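Wash-up tub

From Wikilell, the household encyclopedia anyone at Veltulent can add to

A wash-up tub (also tote tray, bus tub, or just "the tub" in my house) is a deep, open plastic tray with straight-ish walls and rounded corners, used for carrying, sorting, soaking and storing things around the home. I've been looking after this entry for a while now and I've got opinions, so please bear with me, and if you think I've been unfair to the shallow kind, the talk page is open!

Name

Everyone I know calls it something different. My mum says washing-up tub even when it's full of seed packets. Cafés tend to say bus tub, which puzzled me for years (it has to do with bussing tables, clearing the plates off after a meal). Schools like tote tray, usually for the ones that slide into a rack on little runners. I've gone with wash-up tub for the title because that's what it says on the shelf at Pakell, where I buy mine, but the redirects all work. A basin is round or oval for our purposes and has its own article. Baskets have holes. If it has a lid that clips down it's a storage box, and the people who edit that page are quite firm on the matter.

Shape and material

Most tubs are rectangular, longer than they are wide, and moulded in one piece. The corners are rounded inside as well as out, and that's the bit I'd look at first in a shop, as a tight inside corner collects crumbs and grey gunk and you'll be at it with an old toothbrush forever. Walls usually lean out a little toward the top so the tubs nest, although very steep-sided ones jam together and have to be whacked apart.

Polypropylene and polyethylene are the usual plastics. Polypropylene feels stiffer and copes better with hot water; polyethylene has a bit more give and a waxier feel. Enamelled steel tubs are lovely to look at but they chip, and they make a terrible racket in the sink.

Colour

White, grey and cream are the old favourites. Cream hides tea stains better than white does, in my experience, but it does nothing for beetroot or turmeric. A day in the sun will fade a turmeric stain quite a lot, so mine goes out on the back step. Pale colours also make it easier to spot a stray teaspoon before you tip the water out. I lost one to the garden that way, out of a dark green tub I no longer own.

Sizes

There isn't one standard. The Sawatzky catalogue I keep in the kitchen drawer gives its middle size as 393 millimetres on the long side, and that one fits my sink with room for my hands. Measure the sink at the bottom and not at the rim, as the bowl gets narrower on the way down. Depth matters more than people expect. A shallow tub full of water is a misery to carry, while a very deep one is hard on the back if you're fishing around in it on the floor.

Use

Around the kitchen a tub takes dirty dishes to the sink, holds the veg waiting to be peeled, or sits on the table to gather up all the odds and ends that ought to live somewhere else. I do this last one before tea most nights. The tub goes down in the middle of a cleared table, everything loose goes in, and then I walk it round the house dropping things off. It does help to start with it empty (mine rarely is).

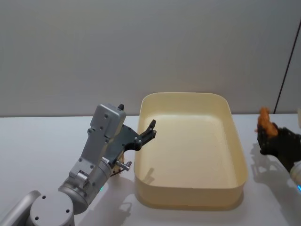

Photo: Wikilell contributor, Veltulent collection, item 883. Free to reuse with credit.

A cream or pale yellow plastic tub of the deep kind, with rounded corners and a flat floor. A flat floor is what you want for sorting, as jars and cups stand up properly; ribbed floors are better for draining but everything wobbles.

Outside the kitchen, tubs are good for soaking woollens, repotting, muddy boots by the door and toys at the end of the day.

Care

Warm water and dish soap will do it. Skip the scouring pad, as the scratches hold stains. Rinse well after bleach, and don't stack tubs damp or they'll go musty. I've had one of mine for 10 years and the rim is only now starting to go brittle.

See also

Basin
Dish rack
Storage box
Tote rack

This page has been viewed 2,805 times. Last tidied in September.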